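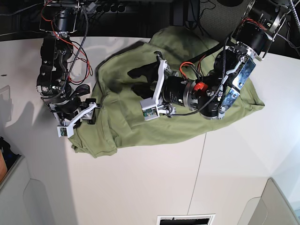

Ticket: Import stops partway, color filter wrong after retry
Store: Prustwood (household linens and cloths)
Plugin: Flelonia catalog import
Host: Sarkar, shared plan
Priority: high
Status: open, waiting on host
Opened: June 8, 2022

Problem as reported

Nightly catalog import dies before the end. File has 3,157 rows. Store shows fewer than that every morning and the color filter on the front page is missing most of its choices. Worked fine until the plugin update. Nothing else changed that we know of.

Log

9:10 – Ran import by hand from the admin page. Spinner, then blank white page. No error on screen. Checked the plugin log, last line is "writing attributes" and then nothing.

9:25 – Cleared cache, ran again. Same thing. Stops on a different row this time so probably not one bad row.

9:40 – Split the file in 2. First half goes in clean. Second half finishes but throws 17 warnings, all "attribute value not found." So two seperate problems, most likely. Time limit on the full file, plus bad values.

10:05 – Asked Sarkar support to raise the script time limit. Auto reply only. Meanwhile leaving the file split.

10:30 – Opened the second half in a text editor. The warning rows all come from the Gornari supplier sheet. Color column has a trailing space after the name. "green " is not the same as "green" to the importer. The old version trimmed it, new one doesnt. Not in the release notes anywhere.

10:50 – Trimmed the spaces, saved as UTF-8, ran second half again. No warnings. Filter choices are back.

11:15 – Spoke too soon. Filter is back but some green items show up under two colors. Turned out the update also switched on "suggest color from photo," which adds a second value next to the one in the sheet.

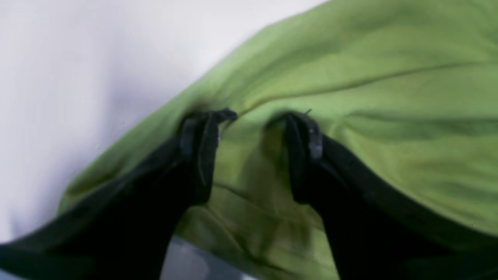
The suggest option reads each product photo and picks whatever shade it likes, then writes it to the same field as the supplier color. No way to make it write somewhere else, I looked. Bad fit for cloth. A lime green one like this is yellowish where it's raised and goes to dark olive down in the folds, so one item can fairly land in yellow, green or olive depending on what gets sampled. Turned it off under Settings > Attributes > Advanced. Supplier sheet wins from now on.

11:40 – Turning it off does not remove values already written. Had to export the color column, delete the extra values, import again with "overwrite" checked. Use "overwrite," NOT "merge" – merge keeps the old ones.

12:20 – Rebuilt the filter index. Took 3 tries, first two timed out. Front page filter correct now on desktop and phone.

1:45 – Sarkar answered. They can raise the limit but only on the next plan up. Told the store. No decision yet.

Workaround until then

Keep the file split. Schedule the first half at 1:00 a.m. and the second at 2:00 a.m. Do not run both at once, the second one locks the table.

Trim the color column before upload.

Still open

Time limit (host).
Bug report to Flelonia about the trailing spaces, draft written, needs the log attached.
Size column may have the same space problem, havent checked.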